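# Larnix folding craft table, eight months on

*Reviewed Monday, December 25, 2023*
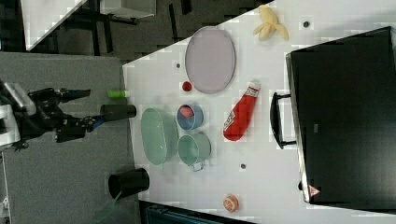
*White tabletop, oval plate, a few bits and pieces.*

I bought the Larnix in April to replace a trestle table that had started to sag in the middle. It gets used for sewing, wrapping, the odd jigsaw and overflow seating when family come for lunch. I paid for it myself and have no connection with the maker or the shop.

## What you get

The table arrives flat in one carton with the legs already attached and folded underneath. There is a bag with four rubber feet, two spare locking clips, an Allen key and a single sheet of instructions. The sheet covers three different Larnix models and the drawings for this one are on the back, so turn it over before you start.

Assembly consists of pushing on the feet and tightening eight bolts that come finger-tight from the factory. Two of mine were looser than that and one had fallen out into the carton. Check the cardboard before you put it in the recycling.

The carton is long and awkward. It would not go in the back of a small hatchback with the seats up. I had mine delivered, and the driver left it on its end against the garage door.

## Size and folding

The top is 600 mm deep, narrower than the trestle it replaced. For sewing I would like a bit more room behind the machine, and a wide piece of curtain fabric slides off the back unless you put a chair there to catch it. For everything else the depth is fine, and it means the table fits along the hallway wall without blocking the linen cupboard.

Height adjusts in three steps. The lowest is 700 mm, which suits me sitting in a dining chair. The middle setting is good for cutting out while standing if you are short. I am not, so I use the top one. There is nothing in between, and each leg has to be changed separately with a spring button. The buttons were stiff for the first month or so and have since loosened to the point where I can do them with a thumb. Grey hammered paint has come off around two of the holes.

Folded, it stands up by itself on a carpeted floor. On tiles it wants to slide, and I lean it in a corner behind the door.

## The surface

This was my main reason for choosing it over the Wida. I wanted a plain white top with no pattern and no centre seam. Dark thread and pins show up well against it and so does every crumb.

It wipes clean with dish soap and a damp cloth. Tea left overnight came off. Blue ballpoint came off with methylated spirits. A ring from a beetroot jar did not, and there is still a faint pink arc near one end. Red food colouring would probably do the same, so I put a vinyl cloth over it for icing biscuits.

Scratches are less of a problem than I expected. I use a cutting mat for the rotary cutter, but scissors have been dragged across the top plenty of times and the marks are only noticeable in low sun.

Do not put anything hot on it. The instruction sheet says so, and I tested a warm baking tray on the underside near the edge. It left a dull patch.

## Stability

At the lowest setting it is solid. I can run the sewing machine flat out and the pins stay in their dish. At the middle setting there is a small sideways movement that does not bother me. At the top setting I would not use a machine on it at all. Rolling pastry at full height makes it creep along the floor unless one end is against a wall.

The locking clips are plastic. One cracked in August while I was folding the table in a hurry, and I fitted one of the spares. I emailed Larnix about buying more and had a reply two working days later offering a pair for the cost of postage. They turned up in a plain envelope the following week.

## Compared with the others

I looked at three before buying.

| Table | Top | Folded | My notes |
|---|---|---|---|
| Larnix | Plain white | Flat, stands by itself | Plastic clips, three heights |
| Wida | Speckled grey, centre seam | In half, with handle | Easier to carry, one height |
| Sostance | Timber veneer | Flat, needs a wall | Nicest looking, heaviest |

The Wida is the better table if you need to take it to markets or put it in a car. The seam would drive me mad for cutting fabric. The Sostance is a proper piece of furniture and priced accordingly, and I could not lift it up the back steps without help.

I got the Larnix from Quiambao, who had it on the floor already set up. Delivery was an extra $39. Their staff were happy for me to fold and unfold it a few times in the shop, and I would suggest doing that with any of these before you buy.

## Gripes

- The rubber feet left grey smudges on a cream vinyl floor. They came off with a melamine sponge.
- No carry handle.
- The edge trim has lifted slightly at one corner. I pressed it back with contact adhesive and it has held since October.
- The spare Allen key is so soft it rounded off on the second bolt. Use your own.

## Rating

Four out of five. I would buy it again for sewing and general use at sitting height. If you mostly work standing up, try the Sostance first and measure your doorways. Mine is going back up this afternoon to hold the salads.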